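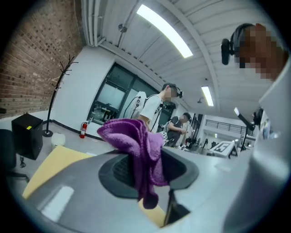

ホーム | クラブについて | 活動 | 参加方法 | お問い合わせ

クラブについて

印刷する | メールで送る

クランダッデン・ロボットクラブ(Clundudden Robot Club)は、学校の生徒と卒業生が一緒に活動する、ロボットのクラブです。10月に小さい勉強会として始まり、今は11人のメンバーがいます。代表はエルマリー・マテブラ、技術の担当はサボルチ・ボルベーイです。このページの文章は、日本の姉妹校の皆さんのために、私アマリー・クワンサーが日本語で書きました。間違いがありましたら、どうぞ教えてください。

私たちの活動

クラブの中心は「サティン(Satine)」というプロジェクトです。ロボットに、家の中の簡単な仕事を教えることを目的としています。例えば、布を持ち上げること、受話器を取って元の場所に戻すことなどです。人間には易しい仕事ですが、布は毎回形が変わりますので、ロボットには大変難しいです。

メンバーは手持ちのグリッパーを両手に一つずつ持って、机の上で仕事の手本をします。グリッパーの上には白と黒の模様の立方体が付いていて、この模様から手の位置を計算します。一つの課題について400回の手本を集めることが、今年の目標です。同じ動きを何回もしますから、少し退屈に見えるかもしれません。しかし、上手な人の動きをよく見ると、毎回少しずつ工夫があります。
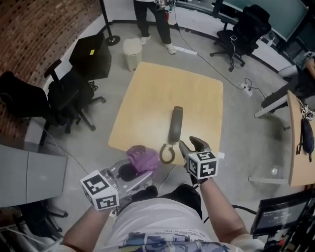
手本をする人は、30分ごとに交代することにしています。交代の前に、物を机の上の新しい位置に置き直し、課題の名前と自分の名前をノートに書きます。失敗した手本も消しません。後でンディ・バロイのグループが、失敗の理由を調べるために使います。このグループの発表は、昨年「ジュヴェトン(Juveton)」という学生大会で奨励賞をいただきました。

練習の場所

れんがの壁がある部屋で、週に二回練習をしています。機械のケーブルが床を通っていますので、見学の方は足元に注意してください。部屋の中での飲食はご遠慮ください。

参加したい方へ

16歳以上の方でしたら、プログラミングの経験がなくても参加できます。最初の一か月は、ゴモツォ・レコタが新しいメンバーと一緒に作業をして、道具の持ち方と記録の書き方を教えます。会費は一学期400ランドです。道具はクラブが貸しますが、ノートはご自分で用意してください。

見学のご希望は、「お問い合わせ」のページからお知らせください。お返事は英語か日本語でいたします。日本語の場合は私が一人で書いていますから、少し時間がかかります。

最終更新:2020年10月28日

印刷する | メールで送る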